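Hi! I'm Min-kyu Heo, I write funny books about people who are bad at being in love, and my inbox has gotten away from me again. So I've put the questions I get most on one page. If yours is here, great, you just saved yourself a three-week wait. If it isn't, the address is at the bottom.

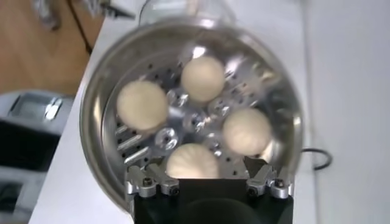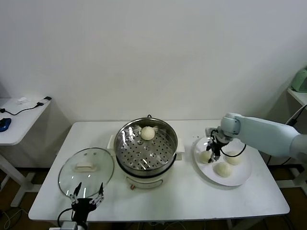
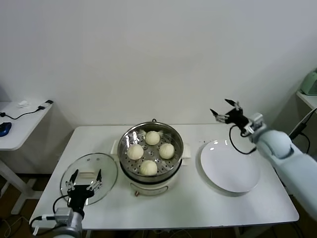

I update this page when I remember to. The last big cleanup was in March, so anything about events may be stale – check the newsletter first.

## The books

**What order should I read them in?**

Any order you like! There are three so far and only two of them share characters. *The Vullthorpe Breakup* came first, then *Everyone at the Vullthorpe Wedding*, and you'll get a few more of the jokes in the second if you've read the first (the goose, mainly). *Please Don't Text My Brother* stands alone and is set somewhere else entirely.

**Is Vullthorpe a real place?**

No, but I've had very confident emails telling me which town it's based on, and they never agree. I drew a map of it when I was stuck on chapter four, and it has a bus station in two different places. My copy editor found that out the hard way. If you go looking for the bus station in the book you'll see that I now just say "the station" and keep moving.

**Are the dates in the books your dates?**

Some of them, in pieces. The guy who brings his own salad dressing is real. He knows, I asked him, and he wanted it noted that it was a vinaigrette. The woman who leaves during the appetizers is me. Most of the others are two or three people glued together, plus something I overheard on a train.

**Why is the new one so short?**

It's 199 pages and I love that for it. The first draft was enormous! There was a whole subplot about a choir. I kept reading it out loud to myself in the kitchen and skipping the choir parts, and after a month of that I figured a reader would skip them too. I may put the choir chapters in the newsletter someday.

**Do Dana and Theo get back together?**

I'm not going to answer this on a public page, come on. But I will say that I know what happens to them, and I've known since I wrote the laundromat chapter.

**Will there be a third Vullthorpe book?**

I'm working on it. It was supposed to be done in 2025 and then it wasn't. What I have is a good beginning, a good ending, and a middle in which people mostly drive to each other's houses and apologize. Please stop asking my mother, who has started making up plot points and handing them out at her swim class.

## Buying and borrowing

**Where can I get a signed copy?**

Skomcombe Books keeps a stack, and I go in every month or so to sign more. Put the name you'd like in the notes box when you order, and spell it out if there's any chance I'd get it wrong. I'll write pretty much anything as long as it isn't a marriage proposal. I did one of those and then worried about it for weeks.

**My library doesn't have it. Can I still read it?**

Yes – ask them to order it! Nearly every library has a purchase request form somewhere on its site, usually buried under "Services." Requests really do help, and they cost you nothing. If you need the ISBN, it's on each book's page.

**Is there an audiobook?**

There is for the first two. I read the first one myself, which explains the breathing. For the second we hired a professional and the difference is, well, you'll hear it. The third is being recorded now. I don't have a date yet.

**Which e-reader version should I get?**

If you read on Jikalis, be aware that the footnotes all land at the end of the chapter, and a lot of the jokes live in the footnotes. I've asked about fixing it. Every other version I've tried has them pop up where they belong.

## Book clubs

**Will you visit our book club?**

I do two video visits a month, evenings only, for clubs of any size. Half an hour, no charge, and I'd love it if at least one person there disliked the book. Those are the best calls! A man in a club last winter told me he'd found Dana exhausting from page one, and we had a terrific talk about it, and then he recommended me a novel about lighthouse keepers that I've since given to half my family.

Please email early. The fall fills up fast.

**Do you have discussion questions?**

They're on each book's page as a plain document you can print. I wrote them myself and tried to skip the "how did this make you feel" kind. For the wedding book, I'd start with the toast: who in that room should have stopped him, and when?

## Writing stuff

**Can you read my manuscript?**

I can't, and I'm sorry. I'm slow, and my agent would prefer I not. I know it's a drag to hear. A local writing group will get you more reads than I ever could, and they'll see the second draft too.

**Who's your agent?**

I'm with the Krishnan agency. They take queries through their own site and have their own rules about it, so read those before you send anything. Mentioning me won't speed it up, though you're welcome to say you liked the goose.

**How do you write jokes on a day when nothing's funny?**

Badly. I put a star in the draft where a joke should go and move on to the next line. Some days a page is mostly stars. I go back later, usually in the morning with coffee, and about half of those spots turn out not to need a joke.

**What do you read for fun?**

Old mysteries, other people's divorce memoirs, and any cookbook where the author is mad at a relative. I post a list in the newsletter every season.

## Getting in touch

**Do you answer email?**

I do, eventually. Rights and press questions go to Krishnan, everything else comes to me through the contact form. If you've found a typo, tell me the page number and which edition you have. And if you're writing about the bus station, I know!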